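Shape Blocks on a Wooden Board: Project Report
Nhi Đinh
December 4, 2025

2. Materials and surface

For our project we compared small shape blocks of the kind children use for sorting. I wanted to know which shapes are easy to recognize when they stand close together. We named our set Marby, because every set in the class needed a name.

The blocks are placed on a light wooden board, and the board lies on a blue pegboard. In the first weeks of October we worked directly on the pegboard, but the holes disturbed the eye and small blocks did not stand well near them. The wood has a grain and a few knots, but it is much calmer.

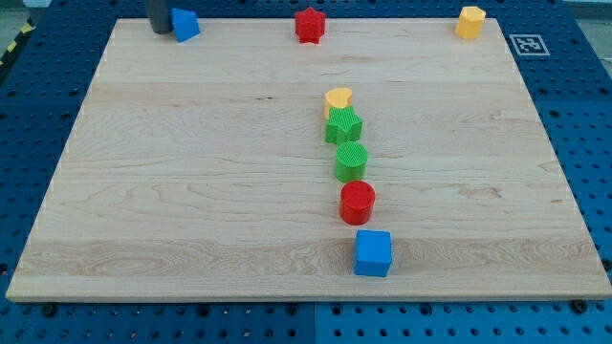
We used two kinds of arrangement, spread and column. In a column the blocks stand one behind another, so a star can hide the point of a heart. My classmates made 283 judgments in total, 100 of them with the spread arrangement. The heart was the shape most often named wrong when its point was covered. The color helped less than I expected, as the same color can belong to different shapes.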